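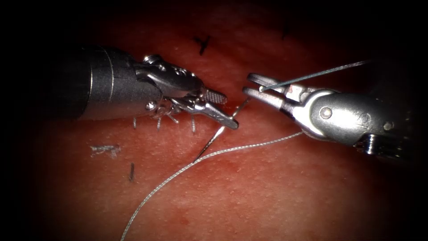

Clostov, the duo who have spent four years telling people they are nearly finished, have finished. Their first album, Abella, comes out in September on Makden, on cassette and through the usual streaming services. It has nine songs, two guitars, one drum machine and very little talking between tracks. The guitars are panned hard left and hard right and play at each other more than with each other, like two metal instruments reaching in from opposite sides until their tips face off across a small gap. Most of the tunes live in the gap. The band calls this an arrangement. Makden, which paid for the mixing, has agreed to call it that too.

The album was recorded in Cismont, in a rented room above a tire shop, mainly at night, when the tire shop was quiet and the band was awake. Listeners will hear a compressor kick in on the second verse of "Good Chair." It was left in after a vote, which ended in a tie.

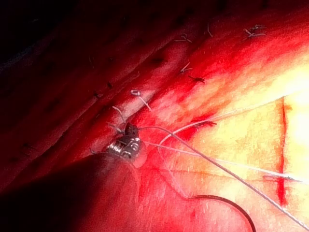
"Soft Parking," the first single, is out now and is the closest Clostov have come to a love song, in that it mentions another person. It opens with 70 seconds of organ before anybody sings, and Makden would like radio programmers to know that a shorter edit exists. The full version is better. It has the mood of a room lit mostly in deep red, with one bit of silvery metal catching the light and a coiled spring somewhere near the bottom of it, and the drum machine leaves small dark dots along the melody in a line that is not quite straight. The B-side, "Soft Parking (Again)," is faster. 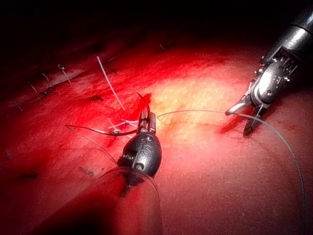

Length: 2,361 characters

Earlier Clostov releases include a split single, a holiday song delivered in February, and the Minor Repairs EP, which sold 825 copies and was described by one local newsletter as "present." The band has asked that this review be included in all press materials, so it has been.

Abella is a calmer record than the EP and a better-behaved one. The vocals can be heard. Two of the songs have bridges. The closing track, "Lid," was written in an afternoon and then worked on for eleven months,
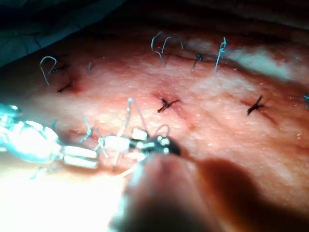
during which it lost a verse, gained a clarinet, lost the clarinet and ended up very close to the first demo. The clarinet is still credited.

Clostov will play the whole album in order at a release show in Cismont on a Sunday, doors at 7 p.m., with a second set if the first one goes well. Cassettes will be on sale at the back, cash preferred. Advance streams, lyrics and the shorter edit of "Soft Parking" are available from the Makden press desk on request.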